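Flash sync problem at an indoor reception - dark band across the bottom

Posted in Wedding & Event Lighting, April, by gronlow_second

I am second shooting a reception at Virnasari Hall and did a lighting test there at 8 p.m. Two manual strobes on stands, radio triggers, camera at 1/320, f/4, ISO 700 or the nearest step. Every frame has a dark band along the bottom edge. At 1/160 the band is gone but the dance floor blurs. Is this the trigger, the strobe or the shutter? The on-camera flash shows no band at 1/320.

Contreras

Shutter. Your sync speed is probably 1/200 or 1/250, and above that the second curtain is already moving when the strobe fires. The on-camera unit switches to high-speed sync by itself. Basic manual triggers can't pass that signal. Stay at 1/160 and drop the ambient by two stops. Once the room light is low enough, the flash burst freezes the dancers and shutter speed hardly matters.

cernanora_lights

Just buy better triggers. I had the same thing and new ones fixed it.

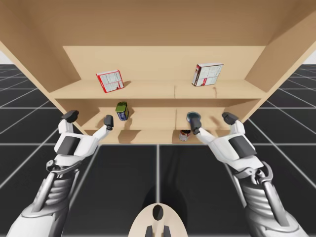
gronlow_second: Tried 1/160 at f/5.6 and the band is gone, blur mostly gone too. Does high-speed sync cost much power if I go that way?

Contreras

Yes - expect to lose up to two stops, and recycle times get longer. New triggers only help if the strobes support it as well, so check the manual first. For first dances I would keep normal sync and put both heads at 1/8 power.

We use cookies to remember your login. Accept | Settings

Contact | Copyright Gronlow Forums | Back to top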